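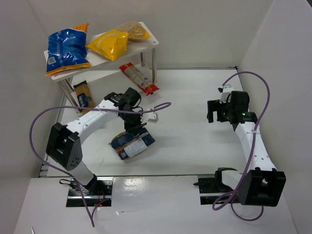
Snack shelf cell before the Sunday visit. Left arm at the blue and white package, right gripper open.

Ticket 1016: Left arm stops during shelf task, open day demo
Posted in April by Miroslava Tóth, Fivatgate demo support

Reported by: Lovely Tagle, visitor program
Priority: high, until the doors open on Sunday
Status: closed, with one remark

Problem as reported
In the rehearsal, the left arm goes down to the package on the floor, closes the fingers, and then the program stops with the message "motion limit, wrist". The right arm waits for its turn and stays waiting. Lovely restarted the cell two times and got the same result. The visitors come in groups and each group has 5 minutes at this station, so a restart in the middle is not acceptable.

Log

8:40. I have read the messages from the rehearsal. The stop comes always in the lift, never on the way down. The right arm has no error of its own.

9:05. I ran the lift without any package. No stop. I ran it with the orange bar. No stop. With the blue and white package it stopped on the third try.

9:20. I checked first the purple cable on the left arm, as it has a loop over the wrist. I moved the arm by hand through the whole lift, and the cable did not pull at any point. I left the cable how it was.

9:50. Opened the Roven settings. The lift speed was 70 percent. Lovely confirmed that it was increased last week to make the show shorter. I put it back to 30 percent.

10:15. Ten lifts with the same package, no stop. Then the full program with both arms, from floor to shelf, also no stop.

10:30. The full program is now longer and does not fit in the time of one group. I asked Lovely which part can be removed.

Reply from Lovely Tagle, 10:42
Please keep the part where the left arm picks from the floor, the children like this one the most. We can remove the second bar from the program. Mr. Chatzigeorgiou will speak while the arms are working, so slow is fine for him. Can I put the snacks back by myself between the groups, or must you be present?

Answer, 10:50
You can do it by yourself. Press pause on the Kolard panel and wait for the word "held" before your hand goes inside. Put the package flat on the floor between the arms, a small angle is no problem. Please do not press the bags on the shelf together, the program needs to see the yellow one separately.

11:10. Second bar removed from the program. Full run fits in the 5 minutes.

Remark: the speed setting is not locked. I will ask for a password on this page after the open day. If the wrist message comes again, please write in this ticket and do not open a new one.

We use cookies to keep you signed in to the support pages. Accept / Manage settings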